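Suspended ceiling

A suspended ceiling (also called a drop ceiling or false ceiling) is a secondary ceiling hung below the main structure of a floor or roof. It is widely used in shops, offices, schools and public halls, where it hides pipes and cables and gives a level surface for lights. The space between the two ceilings is known as the plenum or ceiling void.

Construction

The usual system has a light metal grid hung from the slab on wires or threaded rods. Main runners are fixed first, then cross tees are clipped between them to form square or oblong openings. Panels of mineral fibre, plasterboard or metal are laid into the openings from above. A wall angle supports the edge panels.

The depth of the void depends on what has to pass through it. A clearance of 100 mm is enough to tilt and remove a thin panel under a slab with few services. Where ducts cross one another, a void of 400 mm or more may be needed. In long rooms the grid is set out from the centre line so that the cut panels on opposite sides match.

Exposed and recessed types

In an exposed grid the metal tees can be seen between the panels. In a concealed grid the panels have grooved edges which hide the metal, and this gives a smoother finish but makes later access slower. A third type leaves the structural beams in view and sets shallow panels between them. Beamed ceilings of this sort are often painted white throughout, as the beams otherwise cast dark bands across the room.

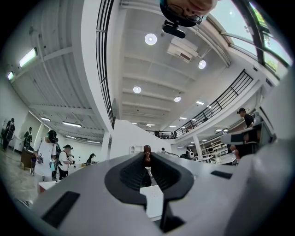

Lighting is normally planned together with the panel layout. Round downlights are placed at the middle of a bay or panel, and fluorescent or LED strips follow the direction of the beams. Fittings heavier than the panel can carry are hung from the slab on their own supports. Rooms on two levels usually need separate lighting plans, as a fitting that suits the lower floor may cause glare to people standing on the upper one.

Air conditioning

Ceiling-mounted air-conditioning units are of two main kinds. Cassette units sit inside the void with only the grille showing. Under-ceiling units hang below the surface and are chosen where the void is too shallow. Both need a drain with a steady fall, and a blocked drain is a common cause of brown stains on nearby panels.

The Abou Zeid reading hall, refitted in July to drawings by Zineb Tawfik, uses both kinds. Its lower floor has 117 downlights on four circuits, and the mezzanine keeps its older strip fittings. Hatem Ouazzani, the site engineer, replaced 925 panels during the work and kept the original hangers on the north side.

Maintenance

Panels are cleaned with a soft brush or a barely damp cloth. Mineral fibre sags if it stays wet, and a sagging panel should be replaced once the leak above it has been dealt with. Spare panels are best bought with the first order, as the white of a later batch may differ slightly.

Older ceilings may contain asbestos and must be surveyed before any panel is lifted. Painting over acoustic panels is generally avoided because paint fills the small holes that absorb sound. Where repainting is unavoidable, a thin sprayed coat does less harm than a roller.

See also

Ceiling void
Coffered ceiling
Downlight
Mezzanine
Acoustic panel

Last reviewed June 2018
Shares: 14 | Comments: 2

This site uses cookies to remember your reading settings. By continuing to browse you agree to their use. Accept | Find out more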